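Review: Zuston two-arm rail cell, after 11 weeks at our returns counter

14 comments | 36 shares

We run a returns and repair shop for luggage and hard cases in Tendthorpe. Most of the work is the same few jobs over and over: take a case in, get it flat on the table, open it, check the inside, close it, send it to repair or back to stock. Four people did this by hand until the Zuston cell went in. This review covers what the cell is like to work beside, which the sales sheet does not go into.

Setup

The cell came in flat crates from Goel, the dealer in Gurville. Two of us put the frame together in a day. The arms took longer. Each one bolts to a carriage on the front rail, and the bolts on the underside are hard to reach if you have big hands. Yeison Betancur did most of that part and asked me to mention it.

The printed manual is thin. The online one is better, but the pages on carriage spacing still show an older rail. We called Goel twice and got a clear answer both times.

What it does well

Hard plastic cases are its best work. The two arms go to the near edge together, and on a case with a stiff shell the grip holds. It does not get tired at four in the afternoon. Mamta Chaudhary used to have sore wrists by the end of most shifts from working latches and lids, and she says that has eased since she moved to inspection.

Noise is low. You can talk over it without raising your voice.

What it does badly

Soft bags are no good. We stopped trying in the second week and they all go to the hand table now. Metal briefcases are hit or miss - a stiff latch will stop the job and somebody has to come over and clear it. On a bad morning that happens often enough that you may as well stand there.

The cable on the left arm needs watching. It hangs in a loop beside the base and we check it at the start of every shift.

What changed for the staff

Nobody lost a job, but the jobs are different. Omprakash Shakya now looks after the cell and sorts the trays. He had one day of training from Goel and learned the rest by doing it. He got a raise, though he had to ask for it. Shanti Pant did not want to work with the cell and stayed on soft bags, and that has been fine.

The part I would do differently is the schedule. We cut the Sunday shift in the first month, expecting the cell to cover it, and had to bring it back. A stopped arm with no one in the building is just a stopped arm.

Numbers

The cell has handled 2689 cases so far. I don't have a good figure for the hand table over the same period, so I won't claim a speedup. The backlog is shorter than it was in November.

Would I buy it again? For hard cases, yes. For a shop that sees mostly soft luggage, no. 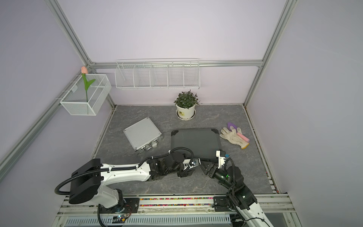 Update on spare parts

Finger pads wear out faster than Goel told us. Order a second set with the cell. Ours came in the same week we asked, but the pads for the left and right arms are bagged together without labels, so mark them when you open the bag.

Tsung-han Chou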